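November, bench 6, just after lunch

Cleared the Mesby bits off the bench at last and gave the white top a proper go with the grey cloth, which it had been wanting for weeks. Started on the phone cases from the Ivico box – 113 on the packing slip, and I'm happy to take their word for it. Black ones first, as the colour is easiest to judge against white. Lot 2924 goes back on the lower shelf when we're done, please!

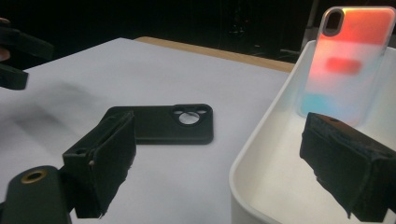 Black case on the white top, back facing up.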